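Wenmont Room Tidy
Two-arm floor pickup for offices, break rooms and waiting areas

Home > Workplace > Room care > Wenmont Room Tidy

In stock for site visits
Rental or purchase
Page updated 17th June

Hi, and welcome to the longest product page on our site. I run the room care side of Ivetti, I write these pages myself, and I've been told more than once that I go on a bit. If you only want the numbers, scroll down to the short list. If you're the person who has to explain to a whole office that a robot is going to be picking stuff up off their floor, stick with me, I wrote most of this for you.

The Wenmont Room Tidy is a service package. You get a two-armed mobile robot, our Wenmont pickup software, the setup of your rooms, training for your people and a phone number that gets answered. It does one job. It goes into a room after people have left it, looks for things on the floor that shouldn't be there (bottles, wrappers, cups, crumpled paper) and takes them to a wastebasket. That's pretty much the whole pitch!

I came to this from the cleaning side, by the way. I spent years on evening shifts before I ever touched a robot, and what got me was never the big jobs. Mopping is fine, you get into a rhythm. It was the bending. Walk in, bend down, pick up a bottle, three steps, bend down again. By the end of a shift my lower back had opinions. So when people ask me who this product is for, I tell them it's for whoever does the bending at your place right now.

What it picks up

Drink bottles, standing or lying down. Cans. Paper cups, as long as they're empty. Snack bags and small boxes. Balled-up paper, napkins, that sort of thing. Anything between the size of a walnut and the size of a one-liter bottle is a good fit.

It leaves bags, coats, shoes, phones, keys, toys, chargers and anything plugged into a wall. If it isn't sure, it leaves the thing alone and puts a note in the list for your staff. We set it up cautious on purpose. You can loosen it later, room by room, and most customers loosen it a little in the break room and leave the waiting room just as it was. 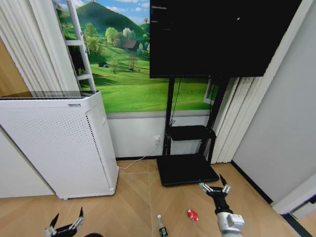 The lounge type of room is where we get the most requests. People sit down, watch something, have a drink, get called away. Then somebody has to go around after them. With one of our first customers, that somebody was whoever worked the front desk, and it wasn't in anyone's job description, it had just sort of landed there. After we'd been in for a few weeks the desk staff told me the thing they liked best was that they'd stopped arguing over whose turn it was. I hadn't thought of that as a feature. It's on the page now!

Cords deserve a paragraph of their own. Every lounge has them, for the TV or a lamp or whatever else is running, and they tend to wander across the floor. During setup we walk the room with you and mark where the cords run, and the robot treats those strips as places it doesn't reach into or roll over. If you move the furniture, re-mark the room. It takes a couple of minutes on the tablet and your own staff can do it, you don't need to call us out (though you can, and we like coming by).

Busy walls are no trouble either. Murals, posters, window decals, go wild. The pickup software looks for things resting on the floor, so a painting of a picnic won't get it excited. A patterned floor takes a bit more care at setup, especially wood-look floors with lots of seams and angles, and we do a bare-floor pass first so it learns what your floor looks like with nothing on it. Please do let us have the bare floor for that. I once did one with a single flattened gum wrapper in the corner and the robot politely ignored gum wrappers in that spot until September.

What changes for the people who work there

I get asked about this more than about the hardware, and I'm glad. So let me be straight with you about it.

Your cleaning crew still has a job to do. Floors still need vacuuming and mopping, tables need wiping, bathrooms are bathrooms. What goes away is the picking up beforehand. At the Wu offices, which is the site I know best, the crew used to do a pickup lap before the vacuums came out. Now they skip that lap in every room that's on the robot's list and go straight to the floors. They use the extra time for the kitchen, which had been getting a quick once-over and not much else. Nobody's hours were cut there. I can't promise what your company will decide, that's up to your company, but I'll say that the places where it has gone well are the ones that told the crew early and asked them which rooms to start with. They know. They always know which room is the worst one.

There is also a new task, and somebody has to own it. The robot makes a list at the end of each run - what it picked up, what it left and why. A person should look at that list. It takes a few minutes. At Wu the evening lead does it with a coffee before the shift starts, and she asked for the list to be sorted by room in walking order, so we changed that for everyone. Good idea, should have been like that from the beginning.

And people will be a bit weird around it for the first week. They'll watch. They'll leave a bottle in the middle of the floor to see what happens. Let them, it wears off. One thing I'd ask is that you don't let folks hand it things. It's made to work in rooms that people have left, and if somebody steps in while it's going, it stops, pulls its arms in and waits. It will start again by itself when the room is clear, or you can send it home from the tablet. 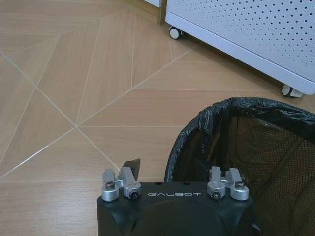
Now, wastebaskets! I could talk about these all day. The robot will work with nearly any open-top basket, so you can probably keep the ones you have. Round is easier than square, and wide is a lot easier than narrow. Swing lids and foot pedals are out. Use a liner, fold it well down over the rim and tuck it so it stays put, because a liner that has slipped halfway in is the most common reason for a missed drop. Our trainers will show your crew a way of knotting the back of it that I learned on my second ever shift and still use at home.

Keep each basket in the same general area. It doesn't have to be exact, the robot looks for the basket every time, but it shouldn't have to hunt around behind a door. Leave some clear floor on at least one side so it has somewhere to stand. And please empty them! The robot doesn't take out the trash. It drops things in, and when a basket gets full it stops using it and tells you. Changing the bag is still a job for hands.

Furniture on wheels is okay too. Cabinets, carts, air purifiers, TV stands, all fine. The robot goes around them and it won't push them. Things that have rolled up against the wall can hide a bottle cap or two, and it won't go digging behind them, so your crew should still have a look back there now and then.

The short list

Runs per charge: one full evening for a site of up to 32 rooms, going by the rooms we've set up so far
Hold time before it gives up on an item: 10 seconds, then it goes on the list
Largest item: one-liter bottle
Heaviest item: 300 grams with our standard settings
Arms: two, with two-finger grippers
Floors: tile, vinyl, wood, wood-look, short carpet
Not suited to: deep rugs, stairs, wet floors, outdoor areas
Lids: open-top baskets only
Control: tablet, included
Languages on the tablet: English and Spanish, more coming

About that weight limit. A half-full bottle can easily go over it, and the robot will put it back down and note it. I know that's a little annoying. We could raise the limit, but a heavy bottle with a loose cap held over your nice floor is a mess I'd like to stay out of. Empty and nearly empty ones are no problem.

What's in the package

The robot and its charging spot. The tablet. Wenmont software with updates for as long as you're a customer. One setup visit, where we walk every room and mark it. Two training sessions, one for whoever runs the building and one for the cleaning crew, and I do ask that the crew get theirs during paid time. A spare set of finger pads. A box of liners to get you going.

Finger pads wear out. Wipe them at the end of the week with a damp cloth and mild soap, nothing with bleach. Sticky soda is the enemy. When they start to look shiny, swap them - it's a small job and the training covers it.

How it went at Gotutis

I get to brag a little on my own page, I think. The Gotutis building was our first site with a proper mix of rooms: lounges, meeting rooms, a big lunch area and a long hallway where everyone seems to drop receipts. In their first season the run lists added up to 1,357 items picked up. The lunch area was the top room, no surprise, and the hallway came second, which surprised everybody but the crew.

It wasn't all smooth. The robot kept leaving crushed cans under the window benches, because the benches sit low and the arms couldn't get in at a good angle. We tried a few things with the software and none of them were great. In the end the building raised the benches on blocks, and the crew said they should've done that years ago for the vacuum anyway. Same with the meeting rooms, where chairs left pulled out would block half the floor. They put up a little sign asking people to push their chairs in. It works on most people.

Renting or buying

Most places rent first and I think that's smart. You find out which rooms it suits and which it doesn't before you've spent the big money, and rental payments from the first term count toward the price if you decide to keep it. There's no setup fee if you're adding a second robot at the same site.

We come out to see your rooms before we quote anything. Have somebody from the cleaning crew there for the visit if you can, even just for the first half hour. Bring one of your wastebaskets along too, with a liner in it, the way you normally have it. I'll want to see the rim.

Book a site visit
Ask a question
Download the floor and basket checklist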